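Can a Machine Do the Dishes Yet? Frequently Asked Questions

Questions we get at Nimholm about robots and chores, at home and on the shop floor. Last updated 18/08/2019.

What does a kitchen chore look like for a robot arm?

Mostly it looks like one arm and one mug. A lot of the work is done in simulation first, on a made-up kitchen counter. 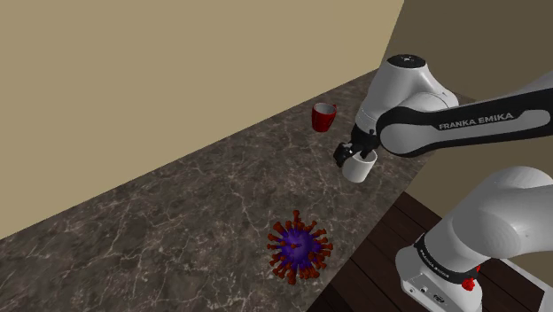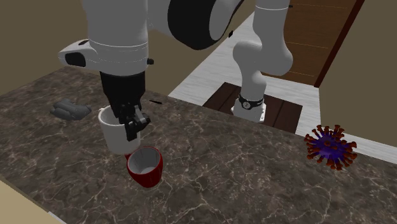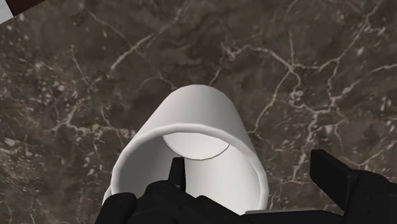 Simulated counter: a robot gripper at a white mug on dark marble.

Why start with mugs?

A mug has a rim, a wall and a handle, so there are several ways to hold it. Most kitchens have a few. If an arm can't handle mugs, it isn't ready for a full sink.

Can I buy a robot that clears the table?

Not one we would recommend. Robot vacuums and mowers are on sale and do one job each. Picking up mixed objects in a room that changes every day is still research.

Does simulation count as doing the chore?

No. It is practice. In our Flurasach project we run a task 1000 times in simulation before we try it on a real counter. Grips that hold in software can slip on real china, and we keep separate scores for the two.

How slow is it?

In June our test arm took 15 minutes to move 4 cups from a counter to a rack. A person does that in less time than it takes to read this page. Much of the delay was the arm stopping to work out where the next cup was.

What about shop floors?

Shops are further along. Parts arrive in the same place, the light stays the same, and people can be kept clear. At the Lukáč packing shop, two arms load trays on the day shift. Staff still sort the odd-shaped items by hand.

Which chores are hardest?

Laundry is near the top of our list. Cloth changes shape when you lift it. Wet dishes, plastic bags and anything stacked inside something else also give trouble.

Will an arm break my things?

It might. We set a limit on grip force, but a cup can still be knocked over by a finger that comes in at the wrong angle. Use plain, cheap cups for any trial.

Can I see a demonstration?

Yes, at our Eton workshop. Visits are by appointment and last an hour. Write to us through the contact form and tell us which chore you are interested in.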